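小麦淀粉糊的几点记录：煮制、过滤、稀释、保存

2026年9月10日

上一篇写书脊清理的时候提到过糊，只有一句“用中等稠度的淀粉糊”，后来有几位来信问中等到底是多稠。这个问题一句话答不完，单独写一篇。
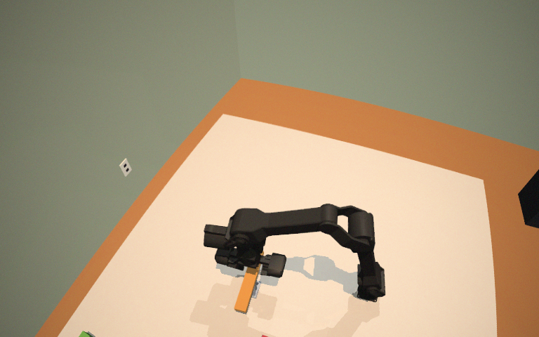 先限定范围。下面说的糊用于纸张和书籍的小修：补缺、托裱薄纸、加固折痕、重新粘回松脱的扉页。皮面、漆布面不在讨论之内。大幅地图的托裱我做得很少，没有资格写。我自己的东西主要是旧教材、技术手册和家里留下来的几本账簿，纸张以机制纸为主，偏酸，偏脆，对水分敏感。做惯手工纸的人看到后面的某些数值可能会觉得偏干，这是对象不同造成的。

一、原料

淀粉和面粉要分开讲。面粉含蛋白，也就是面筋，煮出来的糊初黏性好，干后偏硬，也更容易招虫和发霉。沉淀过的小麦淀粉去掉了大部分蛋白，干后柔软，回湿以后能揭开。修复上看重的是能揭开这一条。早年的装订工坊很多用面粉糊，我拆过的几本旧册子，书脊内侧的糊层已经成了黄色的硬壳，用甲基纤维素敷了很久才软。

自己洗面筋取淀粉也可以，流程是和面、醒面、反复在清水里揉洗，收集浆水，沉淀，倒掉上层清液，换水，再沉淀。我做过两次，第一次换水次数不够，成品带一点酸味，煮出来颜色发灰。第二次好一些，但耗掉的时间足够修完一本书。此后一直买现成的。

目前用的是Chaimongkol店里分装的小麦淀粉，颗粒细，没有结块，袋子上标了批次。换批次时吸水量会有一点出入，所以每开一袋新的，我先煮一小份试样，写上批次，和旧样并排刷在同一张纸上晾干。差别多半看不出来。有一次看得出来，那一袋后来都拿去做盒子了。

玉米淀粉和马铃薯淀粉我也试过。玉米淀粉糊冷却后凝胶偏硬，过筛费力，刷开后膜层不够均匀。马铃薯淀粉糊透明度好，拉丝明显，刷毛会带起长丝，收边很难控制。木薯淀粉没有试。有人说大米淀粉糊更细，适合极薄的纸，手头没有合适的原料，暂时不评价。

水用蒸馏水或去离子水。自来水在我这里偏硬，水壶里一个月就有一层垢，煮糊不至于失败，但没有必要给纸里添东西。

二、浸泡

淀粉先加水浸泡，时间从半小时到过夜都有人主张。我比较过浸半小时、浸一夜和完全不浸的三份，煮成以后，不浸的那份过筛时残留的小颗粒明显多，另外两份摸不出区别。现在的做法是晚上泡，早上煮，原因只是早上厨房没人用。

浸泡后水和淀粉会分层，下锅之前要彻底搅起来，锅底的那一层沉得很实，用刮刀刮一遍。如果浸过夜，我会倒掉上层清水，再补回等量的新水。倒之前在容器外壁贴一条纸胶带标记液面，补水补到同一位置。

三、比例

淀粉与水的体积比是一比四到一比六。教科书和课堂讲义里这个数变化很大，部分是由于有人按体积、有人按重量，抄来抄去就混了。淀粉松装和压实的体积差得不少，所以我从去年改成按重量称。

现在的标准批次是加水600克，淀粉按水重的五分之一取。这个量对个人来说偏多，煮少了又有另外的问题：锅底面积不变，液层太薄，蒸发占的比例变大，最后的稠度不好重复。Wolfram Heitmann在他的课上用的是一口很窄的深锅，能煮很小的批次，我没找到尺寸相同的。

他的课我在Sonville上过一期，内容很扎实，大部分时间在练刷子。第一天上午没有碰书，每个人拿一摞废纸刷糊，刷完叠起来，压住，第二天揭开看。刷得不匀的地方有亮斑，刷得太厚的地方纸会起棱。Heitmann走过来看一眼，把纸翻个面放回去，也不多说。那一摞纸我还留着，装在一个文件夹里。

四、煮制

我用过的方法有四种：直火、隔水、微波、电动搅拌煮锅。

直火最快，需要一直搅，火力稍大就糊底。糊底之后整锅废弃，焦粒过筛也滤不干净，颜色已经进去了。

隔水加热温和，升温慢，搅拌可以间歇。缺点是中心温度上不去，容易停在“看起来已经稠了、其实没有煮透”的阶段。小麦淀粉的糊化不是到某一个温度就一下子完成的，颗粒先吸水膨胀，黏度上升，然后继续受热，颗粒破裂，糊体变得半透明。只到前一个阶段的糊，颜色是不透明的白，冷却后出水快，粘接力也差。

微波适合急用的小份。做法是短时加热，取出搅拌，再加热，反复，每次都要搅到底。加热间隔越短结块越少。成品可用，但每一次的稠度都不一样，只适合当天用完，我不把它计入标准批次。

电动搅拌煮锅是厨房里做酱汁的那种，底部加热，搅拌臂自己转。Natnael Tekleab向我推荐的，他修乐谱，用量比我大得多。他给的设置是中火煮到变稠，然后降到低火再搅半小时。我照做，得到的糊比手搅的均匀，隔三四次会有一圈附在锅壁的硬皮，要在中途停机刮下来。刮下来的硬皮不要搅回去。

我现在的流程：

浸好的淀粉搅匀，倒入锅中。
中火，持续搅拌，直到开始变稠。
变稠时阻力上升很快，这一段不要停手。
转小火，继续搅半小时左右，糊体由白转为半透明。
提起刮刀，糊应成片落下，断口较钝。
离火，倒入干净的玻璃或搪瓷容器。
表面贴一层保鲜膜，排掉气泡，冷却到室温。

关于倒出之后要不要在表面加水封住，两种做法都有。贴膜的好处是不改变水量，缺点是揭膜时会带走一层。加水封面的，用前把水倒掉，最上面一层总会偏稀。我在夏天用水封，冬天贴膜，没有什么理论依据。

五、过滤

冷却后的糊是一整块凝胶，必须过筛。马尾筛最好，我没有，用的是细目不锈钢筛。过筛用宽的竹刮板或者硬毛的短刷，方向一致地往下压。来回刮容易把网眼边缘的干屑带下来。

至少过两遍。第一遍得到的是碎凝胶，看上去像细的豆腐渣，这是正常的。第二遍之后才开始变得顺滑。要用在薄纸上的，过三遍。每过一遍，筛子翻面刮净，刮下来的并入成品，网眼里卡住的不要。

过完筛的糊放进浅碗，用糊刷研。手法是刷毛竖直，打小圈，压下去再放松，一点一点加水。这一步决定最终的细腻程度，光靠筛子不够。研到什么程度算好，课堂上的讲法是“像酸奶”，问题是酸奶也有很多种。我后来改用刮痕来判断：用刷子在碗底划一道，痕迹合拢的快慢对应不同的稠度，见下一节。

六、稠度

以下名称是我自己的叫法，与别处未必一致。

稠糊：过筛之后基本不加水，刮痕不合拢。用于书脊第一层衬纸、布料、较厚的卡纸。刷的时候阻力大，需要分段上。

中糊：加水后刮痕缓慢合拢，边缘变圆但仍看得见。用于粘回扉页、环衬，以及大多数撕裂处的补纸。开头那个问题的答案就是这一档。

稀糊：刮痕立即合拢，挂在刷毛上能滴落，浓度与脱脂牛奶相近。用于托裱薄皮纸。稀糊含水多，纸会伸长，干燥后收缩，被托的和托它的要在伸长程度接近时合上。

极稀：几乎是水。只用于加固起毛的纸面，刷过之后隔无纺布压一下。我用得少，效果更多依赖纸本身。

加水必须一点一点加。一次加多了，凝胶块悬在水里，研不开，只能重新过筛。补救的办法是把稀的部分倒出来，把沉底的块研细，再把倒出来的慢慢加回去。

Raymonde Hiebert来信提过一个办法，把稠度用流淌距离来定：取定量的糊放在玻璃板上，板立起来，过一段固定时间量它走了多远。我试了几天，重复性还可以，受玻璃温度影响明显，冬天和夏天的读数不能直接比。如果要在不同的人之间统一标准，这个办法值得继续做。单人使用的话，刮痕够了。

七、纸和糊的配合

补纸我常备三种厚度的楮皮纸，中间那一档是Plodivari的，两面差别小，撕边后纤维长，适合大部分机制纸。撕边的方法是用细毛笔蘸水画线，沿线慢慢拉开，留出绒毛边。上糊时绒毛朝外梳开，不要让它缩成一团。

补纸的丝向与原纸一致。判断丝向的办法很多，弯折、沾湿、对光都可以，脆纸不要弯折。判断不出来的时候，在不显眼的页边点一小滴水，看它往哪个方向卷。对水敏感的墨迹附近不能这样做，先用棉签试色。

操作顺序没有变过：在废纸上给补纸上糊，用镊子提起来，稍等，让表面的水光退下去，再放到裂口上。这个“稍等”很关键，水光没有退就放上去，机制纸会沿补纸边缘留下一圈水渍。水渍是纸里的降解产物随水移动后停在湿润边界形成的，干了以后是一条浅棕色的线，很难去掉。我早期补的几页现在翻到还能看见。

放好之后，上面盖无纺布，再盖吸水纸，用骨刀轻压，换一次吸水纸，压重物。前十几分钟换得勤一些，后面可以放着不管。小补压到手感与周围一致即可，环衬和托裱要压满24小时。压书机我有一台二手的Hevell，铸铁的，丝杆上过油之后很顺。小件用不上它，一块包了布的钢块就行。

有一点容易忽略：吸水纸要平，压痕会转印到湿纸上。用过的吸水纸晾干后先检查再收起来，有硬糊斑的裁掉。

八、保存

煮好的糊不加防腐剂。过去有人加百里酚或者福尔马林，百里酚会让某些纸和墨变色，后者对人不好，我都不用。

未过筛的凝胶放冰箱冷藏，我定的上限是7天。不同季节有差异，夏天常常到第五天就有味道了。判断标准按顺序是：气味，表面颜色，出水量。有酸味就丢。表面有任何颜色的点，整份丢，挖掉一块继续用是错误的做法，菌丝在看不见的地方。只有少量出水而没有异味，可以倒掉水，重新过筛，用于要求不高的粘接。

冷藏会加速老化。淀粉分子在低温下重新排列，凝胶变硬、出水，粘接力下降，和面包放进冰箱会变硬是同一类变化。所以也有人主张常温放在阴凉处，每天换封面的水，三天内用完。我在春秋两季这样做过，质感确实比冷藏的好。冬天室内有暖气，反而不合适。

冷冻不行，解冻后是海绵状，挤得出水，不能用。

过筛稀释后的糊当天用完，剩下的倒掉。糊刷洗净，甩干，挂起来，刷毛朝下。刷根里残留的糊干了以后会把毛撑开，洗的时候要把刷毛分开冲到根部。

九、陈糊

几乎每次写糊都有人问陈糊，就是把煮好的糊在缸里放很多年，每年换水去霉，得到黏性极低、极柔软的那种，用于挂轴。我没有做过，也没有条件做。Berhanu Bogale来信说他存了一小坛，从某年四月开始，今年开坛刮掉霉层以后，里面的颜色已经偏黄，气味很冲，研开后确实细。他拿来托了几张练习纸，靠打刷才粘得牢。以他的描述，这种糊不适合修书，书页要承受反复翻动，对粘接力的要求高于挂轴的中间层。

十、混合糊

淀粉糊可以与甲基纤维素混合，延长开放时间，让纸片滑动到位。我常用的是四份中糊配一份甲基纤维素溶液，比例再往上，干后的粘接力下降得能感觉出来。书脊上粘衬布时用得多，时间宽裕一些，可以把布拉平再压。

甲基纤维素溶液的制备：粉末撒入热水，搅散，再加冷水至总量，放置过夜等它变清。直接往冷水里倒会结成外湿内干的团，搅不开。我一次配1000毫升，装广口瓶，它比淀粉糊耐放得多，常温几周没有问题。标签写浓度和配制日，瓶盖内侧擦干。

与白胶混合的做法我不用在书页上。白胶干后不能用水揭开，混进去之后可逆性就很难保证。做函套、做盒子不受这个限制。

十一、几种失败

把记录本里的失败按现象归一下类，方便对照。

现象：补纸干后翘起一角。多数是角上糊太少，上糊时从中心往外刷，到角上刷毛已经空了。也有一次是压重物时压偏。

现象：补纸周围起皱。糊太稀或者放置前没有等水光退去。把整块回湿，重新隔吸水纸压平，通常能改善，不能完全消除。

现象：干后表面有亮斑。糊从补纸边缘挤出来，没有及时清掉。趁湿用微潮的棉签滚一遍，方向由外向里。干了以后再处理会磨毛纸面。

现象：粘不住。先查糊是否煮透，再查是否存放过久，最后查纸面是否有施胶层。涂布纸不适合淀粉糊，水渗不进去，而且湿了以后页与页会粘成一块。旧画册要格外小心。

现象：糊里有硬粒。来源通常是锅壁的皮、容器口的干糊，或者筛子没有洗净。与淀粉本身关系不大。

现象：第二天页面呈波浪形。撤压太早。局部受湿、整页没有受湿，伸缩不一致。整页轻微加湿后重新压，时间加倍。

十二、环境

湿度对结果的影响比我原先估计的大。同一碗中糊，在干燥的冬天，半小时后就变成接近稠糊，需要不断补水。现在碗上盖一块拧干的湿布，刷子不用的时候横放在碗口，不插在糊里。

工作台面用什么材料意见不一。我在乎的只有能擦净和不掉色。托裱时下面要有一块完全平的板，我用的是玻璃，比台面略小，方便从边上揭纸。光线从侧面来，糊刷得匀不匀，侧光下一眼能看出来，顶光下看不清。

Tekle Lencho问过能不能在普通书桌上做，不另设工作台。能。我最初两年就是在书桌上做的，每次收拾很麻烦，所以会倾向于攒一批一起做，攒多了又容易赶。赶的时候最容易省掉的步骤是换吸水纸。

十三、记录

每一批糊我记这些：淀粉批次、水量、浸泡时间、煮制方法和时间、过筛遍数、开始使用的日期、丢弃的日期和原因。用在哪本书上记在书的修复单里，两边用批号对应。这样某一页过几年出了问题，能够往回查。到目前为止真正查过的只有一次，查出来是一份超过期限的糊，当时记录里写着“略有味，仍可用”。

还没有弄清楚的有两处。其一，煮制后半段的时间对干后柔软度有多大影响，我把半小时和一小时的两批比较过，手感上后者略软，但样本太少，纸也不是同一批。其二，浸泡后换水的必要性，目前看不出差别，还在照旧换。

下次写扉页的粘回，包括接缝处该留多宽，以及为什么我不再把糊刷到书沟里面去。试样还在压着，要等拆开才能动笔。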